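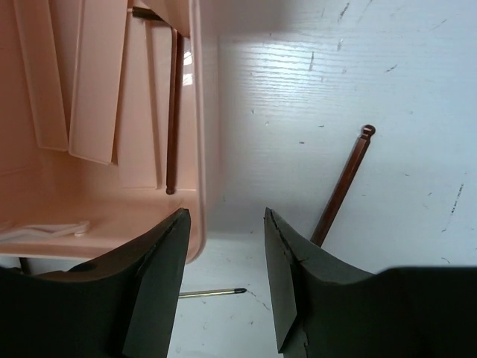
Marlene Charbonneau wished it entered in the minutes that she had never agreed to the sale of the ferry. The Clerk of the Town of Haron entered it.

The Clerk, Deepak Kashyap, then read the offer aloud. The Grewal Company would pay for the vessel, the landing and the bell. The town would keep the timetable, for which the Company had no use. 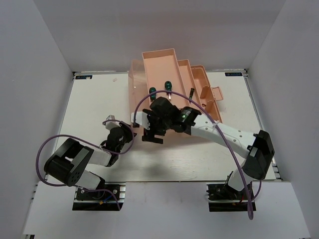

Pink toolbox, trays open.

Mrs. Charbonneau asked who would cross in July, when the river was low and the road to Mandale was under repair. The Clerk replied that 238 persons had crossed the previous July. Of these, 60 had crossed back.

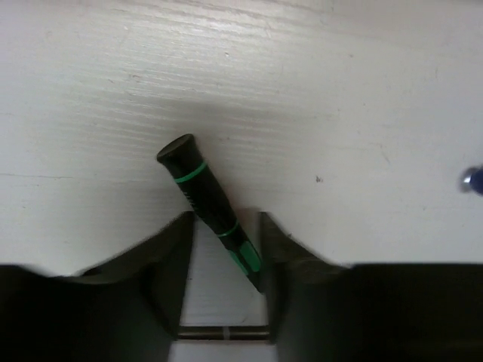
The Chair, Mr. Bastos, asked that the second figure be read again. It was read again. He inquired whether the remaining passengers had returned by road, and was reminded that the road had been closed.

A recess of three minutes was granted. During the recess the bell at the landing was heard, although the ferry was tied up for the night and the landing gate was locked.
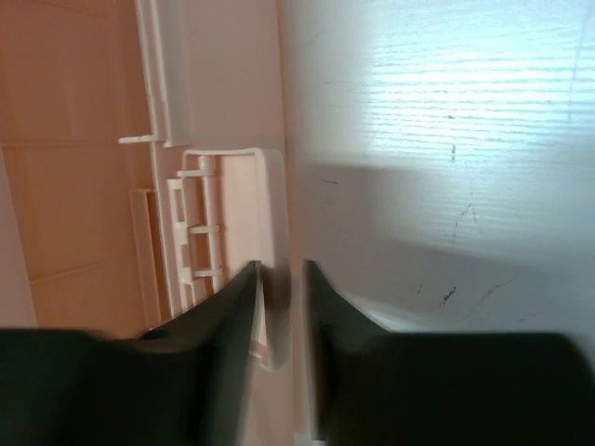
White surface, fine grain.

On resuming, Mr. Bastos moved that the sale be postponed and that the lamp on the landing be lit until morning. Mrs. Charbonneau seconded the motion and asked to be excused. Her coat was already on.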